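Repair Before Replacement: The Head of the Pennington Workshop on Keeping Old Computers in Service

The Pennington workshop of Sornura receives retired desktop computers from offices and schools in Nustham and Drumcombe. Last year it accepted 4000 machines. The head of the workshop, who has been in the post since it opened, spoke with this bulletin one morning in June about what becomes of them.

The first question concerned the condition in which the computers arrive. "People assume that a machine is finished when it becomes slow or refuses to start," the head of the workshop said. "Very often one part has failed and the others have years left in them. We are obliged to look at each part separately, and the law on waste does not require that of us. Our own charter does."
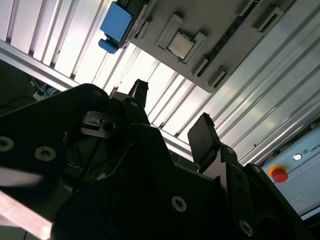 Each computer is entered in a register on arrival and given a number that stays with it until it leaves. The drives are dealt with before anything else. A donor receives written confirmation for every drive, whether it has been erased for further use or destroyed. "An office manager in Drumcombe once asked us for 123 separate confirmations, and we supplied them," the head of the workshop recalled. "I would have asked for the same."

Asked how a desktop tower is prepared for work, the head of the workshop described a fixed practice. The tower is laid on its side with the cover removed, so that the main board can be reached from overhead. Power cables are moved clear of the memory slots. Processors and memory modules that have been taken out are set down in a fixture with a place for each, and they are never stacked.

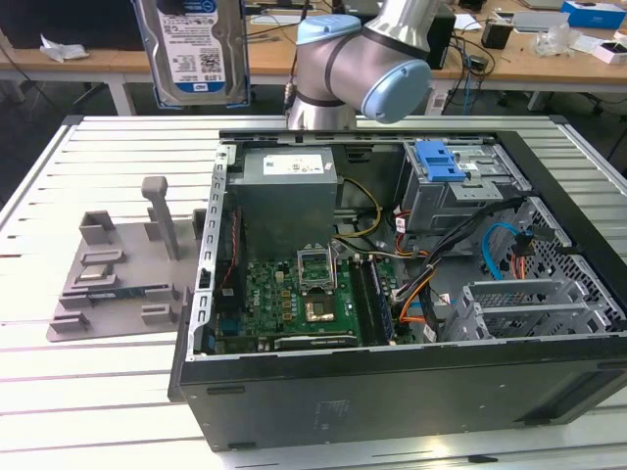
An opened tower on the slatted worktable, with its memory modules in their slots. The gray fixture plate at left holds a processor chip.

The processor socket calls for the most patience. Its metal retention frame must be opened fully before a chip is lifted or lowered, and a chip that does not settle under its own weight is taken out and examined. "Force is the usual cause of damage," the head of the workshop said. "We would sooner lose 40 minutes on a socket than lose the board."

Connectors receive similar attention. Dust in a slot can imitate the failure of a much more expensive component, and staff are asked to clean and inspect the contacts before recording any part as defective. A second person repeats the check, and 2 signatures are needed before a main board may be sent for scrap.
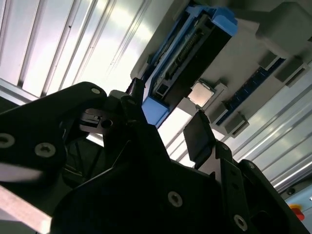
Sornura Bulletin, Issue 40, page 2

The conversation then turned to cost. The head of the workshop acknowledged that careful dismantling is slower than shredding and that the income from recovered parts does not cover the whole of the expense. Sornura meets the difference from its general budget, an arrangement that is reviewed annually. "I am asked every year whether it is worthwhile. The schools in Nustham answer that better than I can, as they are using the machines."

Donors are requested to leave computers complete, with covers and internal cables in place, and to include power cords where these are available. Monitors and printers are not accepted at Pennington. Deliveries may be made on any working day; the gate is closed on Sunday.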